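Notebook, handheld gripper pair, hanger cell
11th March
K. Ogola

Picked up from Kulap's note on the left/right offset. Complaint was that replayed trajectories on the arm close the jaw short of the hanger hook, always to the same side. She had already swapped the arm-side fingers, no change, so the error is coming in with the recordings. Today was for the handhelds only. Arm stays parked until this is sorted.

Firmware on both units is the Nornell build from September. Did not touch it.

Started with the jaw pads. Black strip on the inner face of each finger. Cleaned with isopropyl on a lint-free wipe, let stand, pressed down the corners with the flat of a spudger. One pad on unit B had lifted at the tip end. Stripped it, scraped the old adhesive and put on a new one from the Zenano pack. The Zenano pads are cut slightly long, trim to the finger before peeling the backing. Do not trim in place, the blade marks the finger.

Marker blocks next. Checked each for play by pushing sideways with a thumb while watching the pose readout. Unit A steady. Unit B moved. The screw at the back of the block was in but not tight. Took it out, cleaned the thread, one drop of medium threadlocker, back in hand tight plus a quarter turn. The printed face must stay clean and matte. Wipe dry only, no alcohol on the print.

Camera modules: lens wiped, connector reseated on both. Exposure fixed at 5 ms, gain left on the Yilma defaults. Auto exposure hunts whenever the ceiling lights come into view, and in this room they come into view a lot.

For the check itself we use the usual target, one wooden hanger on the coat stand by the brick wall. Thin wire hook, pale wood on brown, decent contrast against the brick.
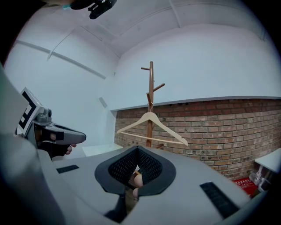 Procedure is the same as in the setup sheet with two changes. First, both handhelds have to be up and tracking before the hanger is approached. If one is still on the table when the recording starts, its first pose is junk and the alignment step drags the other one with it. Second, hold still for 300 frames at the start. The sheet says 100, and that is too short for the filter to settle after a reseated camera.

Approach with the opening in the gripper body lined up on the pole, then stop. Do not close. We want the static pose first.

Static results before the screw fix: unit A fine, unit B yaw wandering whenever the wrist turned. After the fix B holds. Residual is now the same order as A and I can't separate it from hand shake.

Kulap ran the second set from the other side to rule out the wall. Brick gives plenty of features, the white paint above gives next to none, and the tracker has dropped out before when the view tips up toward the ceiling. No dropouts this time.
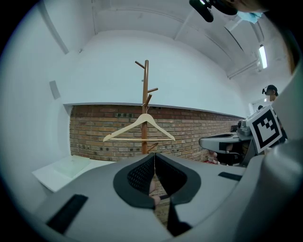 Static check at the coat stand, second handheld on the right with its marker tilted at an angle.

Logged more than 800 poses between the two sets, saved under Cosedora/hanger/static. Old calibration file for B kept with suffix _loose. Don't load it.

Open points:
Marker block screw goes on the weekly list for both units. Kulap to add.
Mesh lining inside the grip opening is to be inspected for pulled threads when the pads are next changed.
Need another Zenano pack, this one is nearly out.
Redo hand-eye on B before any new recordings. The earlier B recordings stay quarantined until I have tried correcting them with a fixed yaw term. Not hopeful, the play was not constant.
Replay on the arm after that, slow, jaw open, K.S. on the stop.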